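Wevska student project – handover task, support ticket and running log
Status: resolved, one follow-up open
Component: right arm, hand controller, handover routine 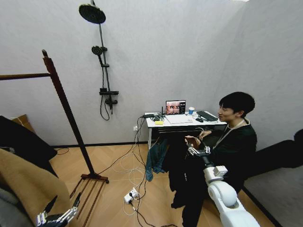 What does the hand do when a person is still holding the object?

The routine waits. The fingers close to a light preload, the controller watches motor current for a tug, and the arm only backs away once the pull from the other side has dropped below the release threshold. If the pull never drops, it opens again after the timeout and goes back to the ready pose.

Original report

We're a student team working on handovers with two arms, and we love this task! The trouble is the right hand. It reaches fine, the fingers start to close, and then they stop partway and the whole hand goes limp. The left hand runs the same script without a hiccup. The console prints "grip fault, code 2" and the arm stays parked wherever it was. Restarting the hand node clears it, then it comes back within a few tries.

Setup: Nadero hand controller on each side, Dulia planner on the laptop, our own handover script on top. No changes to the planner since last month. The hand firmware was updated on both sides in November.

Expected: fingers close, preload held, arm retracts.
Observed: fingers stop, torque drops to zero, arm holds position until someone restarts the node.

Reply 1 – support

Great report, thanks for including the code. Code 2 on the Nadero controller covers both an overcurrent trip and a missed heartbeat, which makes it a bit of a pain to read by itself. Could you run the hand with verbose logging turned on and send the last few lines before the fault? Please also try the close command with nothing between the fingers. If it faults on air, the object has nothing to do with it.

Reply 2 – team

Done! It does fault on air, just less often. Log from one failed try:

hand_right: close requested, preload profile light
hand_right: current within limits
hand_right: heartbeat late
hand_right: heartbeat lost, torque off
hand_right: grip fault, code 2

So the current looks fine the whole way. We had been chasing finger tension for two evenings and had nearly taken the thumb apart. Very glad we asked first.

Reply 3 – support

Leave the thumb together! A lost heartbeat means the controller stopped hearing from the laptop, so it cuts torque on purpose. Things to try, one at a time, with a full run between each:

1. Swap the left and right data cables at the controller end. Change the side names in the config to match.
2. Plug the right hand straight into the laptop and skip the hub.
3. Close the live camera view and run again.
4. Check the heartbeat timeout in the config on both sides and paste both values here.

Keep the arms in hold mode while you swap cables, and keep hands clear of the fingers when torque comes back on. They twitch a little at startup.

Reply 4 – team

Results in order.

Cable swap: fault stayed on the right. So the cable is fine, and we learned that our config file had the side names typed in three different places (fixed now, they're read from one).

Direct connection: better, but we still got a fault near the end of the session.

Camera view closed: no faults at all. We kept going well past the point where it usually dies, because it was so much fun to see it finish every time. Opened the view again and got a fault on the second try.

Timeouts: the left side is 900 ms. The right side has no line for it whatsoever, so it must be using the default. We must have lost it when we merged the config after the firmware update.

Reply 5 – support

That's the one. The default is much shorter, and the camera view takes enough processor time to delay the heartbeat now and then. The left side rode it out and the right side didn't. Two changes, please:

– Copy the timeout line from the left section into the right section.
– In the handover script, start the heartbeat in its own process. At the moment it shares a loop with the image code, so every slow image holds it up.

The first change alone will probably hide the fault. The second is the real repair, so please do both. A long timeout also means the hand keeps gripping longer after a true disconnect, and you want to bring that number down again once the heartbeat is steady.

Reply 6 – team

Both changes are in, and it's lovely to watch! Camera view open, planner running, script looping, and the right hand closes and holds every time. We ran until the log file got silly. Heartbeat never late.

We also added a check at startup that compares the two config sections and refuses to run if a line is missing from either one. It caught a second missing line straight away (the finger speed limit on the left, which explains why that hand always seemed a little keener than the other).

One question left over. With soft objects the release sometimes comes late, so the person and the hand end up in a short tug of war. Is that the same problem?

Reply 7 – support

Separate thing. Soft objects squash under the preload, so the pull reads lower and changes more slowly. Try the Salian grip profile, which is in the profiles folder next to the light one, and drop the release threshold in small steps. Start with a person pulling slowly and write down the threshold with each run. Moving this to its own ticket so the fix above is easy to find.

Closing notes

Cause: heartbeat timeout missing from right hand config, heartbeat sharing a loop with image code.
Fix: timeout restored, heartbeat moved to its own process, config check added at startup.
Still open: release threshold for soft objects, Salian profile to be tested.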